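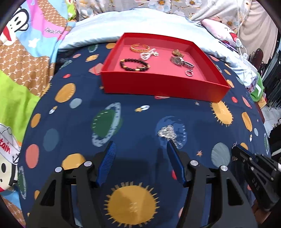
A regular on here told me last week that anyone still comparing finger pads in 2024 has too much free time, and that I should buy the stiff ones and get on with my life. Noted. I'm going to ask anyway.

I have two sets of pads for a pair of hand-held grippers. The first set is Jurnwood, ridged, fairly soft. The second is Valtonen, smooth and a lot firmer. My test items are jewelry: thin chains, beaded bracelets, an open cuff, a keychain with a split ring. The job is to get each one off the bedspread and into a shallow tray, then out again. Blocks and cups I can do half asleep.

The cuff is easy with either set. The beaded stuff is fine. The thin silver chain is where my self-respect goes. With the smooth pads I pinch it, lift, and it pours out like water. With the ridged pads I either get it or I get a mouthful of bedspread along with it, and then the whole solar system comes up with the necklace.

So far I've done 100 tries per set on the chain. Ridged got it cleanly more often, but the bad ones were worse, if that makes sense. Is there a pad that does both? Or am I holding the thing wrong? Budget is small and I don't want to hear about suction.

Posted 02/09/2024 by slowpinch

tray_goblin

You're comparing two things at once. Ridged versus smooth is one question, soft versus firm is another, and you've got soft ridged against firm smooth. Whatever you find out, you won't know which half of it to thank. Sarnerar sells a firm ridged pad that fits most of these hand-held ones if you file the tab down a little. Get one pair of those and run the same chain again before you decide anything.

On the bedspread problem, check how far down you're going before you close. With soft pads people tend to push until they feel the bed, and by then the tips have spread and they'll grab anything. Stop as soon as the tips touch cloth, close slowly, and come up at a slant so the fabric has a chance to slide out. I went through 17 practice runs before my hand stopped diving on its own.

Also, a bed is a rough place to do this. It sinks. Some of your bad tries are the mattress. If you need cloth under it, put the cloth on a board and see if your numbers move. Then go back to the bed once you know what the pads do.

And write down what kind of bad it was. "Dropped" and "took the bedding" should be in separate columns. Right now you have one pile called failure and it isn't telling you much.

Mister Notch

stiff ones. buy the stiff ones

quarterturn773

The poster above me has been giving that answer since April, and in fairness he's right about keychains. He's wrong about chain. A firm smooth pad meets a thin chain along one little line, and if the jaws are even slightly out of parallel, there's a gap at one end and the chain leaves through it. Close yours on a strip of paper and tug at the left side, then the right. If one side slips, you've been testing your alignment and blaming Valtonen.

If the jaws are fine, try going for the tangle. Everybody aims for a nice single strand because it looks tidy. A bunched-up bit gives the pads something to squash, and the rest follows along. Getting it to let go over the tray is a separate misery, and ridged pads are worse for that. Links sit down in the grooves and stay there. I open wide, give it a small shake and accept that I look ridiculous.

I had the Vandari pads for a while too. Very grippy out of the package, then they picked up lint and turned into a sweater. Wiping them with a damp cloth between runs helped for maybe 3 tries. I wouldn't take them anywhere near bedding.

For what it's worth, I ended up with a ridged pad on one jaw and a smooth one on the other. It looks like a mistake and I've never gotten a straight answer on why it works, but my chain drops went way down. You already own both sets, so it costs you two screws and a bit of dignity.

slowpinch

Paper test done. The left side slips. I'd like my 100 tries back. Going to shim it tonight and then do the one-of-each thing before I spend money on the Sarnerar pair. Separate columns, fine, yes.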